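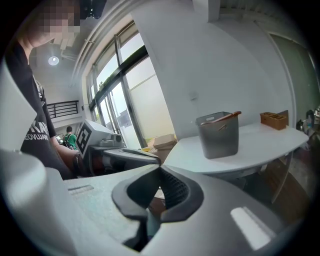

Revision four of the hand-held grippers is done, or done enough to write up. I have been calling the pair Turby since the first sketch and it is too late to change it. The notes below are mainly for Sizwe Cele, who is building a set of his own, and for me when I have forgotten all of it by November.

## What changed

The finger mounts. On revision three each finger sat on a printed pivot with a plain bolt through it. The play at the pivot was small, but the fingers are long, and by the tip it had become 4 mm. I reamed the holes, fitted flanged bearings and replaced the bolts with ground pins. The play at the tip is now too small for me to measure with the callipers I own.

The trigger linkage is also new. The old one used a bent wire rod, which flexed under load, so the last part of the trigger's travel did nothing. The replacement is a flat printed bar, printed on its side so that the layers run along its length. I broke two of them before I turned the part round in the slicer.

The shell is the same shape as before, with more clearance along the split line. Petronella Motaung pointed out that I had been designing to the nominal size and then sanding every part to fit. She was right. The two halves now go together without a file.

## Printing

All the shell parts are PETG in grey, 0.2 mm layers, four walls. I tried thicker layers to save time and the screw bosses split when I drove the inserts in. Dry the filament first. The workshop at Lastden is damp from the autumn onwards and the stringing inside the slots is tedious to clean out.

Print the small parts in one batch and the shells one at a time. If a shell lifts at a corner you lose that shell only.

## Camera and marker

The camera mount has two screws and a locating rib. On revision three it had the screws alone, and the camera rotated very slightly each time the gripper was put down hard. That is enough to spoil a calibration. The rib fixes it.

The marker panel has to be flat. I printed the pattern on matt paper, glued it to the panel with spray adhesive and rolled it from the centre. Glossy paper caused dropped detections whenever the panel faced a window. Measure the printed square with callipers before you enter its size in the config file. My printer driver had scaled the page to fit, and I spent an evening looking for a fault in the tracking code that was not there.

## Calibration

The routine I settled on:

1. Lock exposure and focus.
2. Take 30 views of the board, with plenty of tilt and some in each corner.
3. Run the solver and throw out the worst views.
4. Open and close the fingers fully, ten times, and log the width at both ends.

I kept 29 views for the left gripper. One was blurred. Step four matters more than I expected: the closed reading drifts until the finger pads have bedded in, so repeat it after a day of use.

## Power and cabling

Both grippers run from one USB hub. Stokus, the logging script, stamps each frame as it arrives at the computer. That is not the same as when it was taken, and the two cameras do not lag equally. For now I tap the fingertips together at the start of each run and line up the recordings on the contact. Bastien Baudry has suggested a shared trigger line, and that will probably be revision five.

Route the cable along the underside of the handle and clamp it before it leaves the shell. Without the clamp the connector takes the strain every time you reach across a table.

## Still wrong

- The trigger return spring is too stiff. My index finger complains after half an hour.
- The left gripper is heavier than the right. I used longer screws on that side when I ran out of the proper ones.
- Stokus crashes if a camera is unplugged while it is writing. The file up to that point survives, but the index has to be rebuilt by hand.
- The finger pads pick up dust. Isopropyl alcohol cleans them, though it dulls the surface.

The parts list and the print files are in the shared folder under `turby-r4`. Ignore the folder called `turby-r4-final`, which is older. Sizwe, the bearings you have already bought are the right bore but lack the flange, so you will need a washer on each side – or send them back and order the other type.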